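## 4. Setting Up Bowling Night Scoring in Wallow
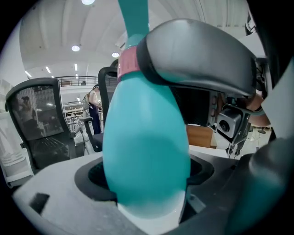 Before you enter any scores, Wallow needs a league, at least one team, and a season. Set these up in that order. The league holds the rules, so changes you make there carry down to every team in it.

### 4.1 Create the league

1. Sign in with a manager login. Scorekeeper logins can't see the **Leagues** tab.
2. Choose **Leagues > New**.
3. Type a league name of 34 characters or fewer. Longer names are cut short on printed sheets.
4. Set **Games per night**. The default is three.
5. Choose **Scratch** or **Handicap**. If you choose Handicap, fill in the base score and the percentage from your league rules.
6. Select **Save**.

**Caution:** You can't switch between Scratch and Handicap after the first scores are posted. To change it mid-season, close the season and open a new one. Old averages can be brought over (see 4.4).

### 4.2 Add bowlers and teams

1. Open the league and choose **Bowlers > Add**.
2. Enter first and last name. Accented letters are fine, so Tuấn Hứa and Vy Văn will print as typed.
3. Enter a starting average if the bowler has one. Leave the box blank for a new bowler. Don't type zero, or Wallow will treat it as a real average.
4. When all bowlers are in, choose **Teams > New** and drag names into the team box. The top name bowls first.
5. Mark substitutes with the **S** button. A substitute can sit on more than one team.

Note: If two bowlers have the same name, add a middle initial to one of them before you post scores.

To load a long list, use **Import** and pick a CSV file. The limit is 2,000 rows per file. The first row must hold the column names shown on the import page. Rows with a missing last name are skipped and listed at the bottom of the screen.

### 4.3 Open the season

1. Choose **Seasons > New**.
2. Enter the first night in the **Start** box. The Edville sample league that comes with Wallow starts on 21st January.
3. Enter the number of weeks.
4. Select **Build schedule**. With an odd number of teams, one team each week is paired with a blind.
5. Check the lane pairs, then select **Publish**.

Once published, the schedule shows on every scorekeeper's screen. You can still swap two teams on a given night by holding one name and dropping it on the other.

### 4.4 Bring over old averages

Open the new season, choose **Averages > Copy from**, and select the closed season. Wallow drops fractions, so 91.8 becomes 91. Bowlers who don't meet the minimum number of games are left blank and must be filled in by hand.

**Caution:** Copying replaces any starting averages you typed in 4.2. Print the list first if you want to keep them.

If **Copy from** is grayed out, the old season is still open. Go to **Seasons**, select it, and choose **Close**.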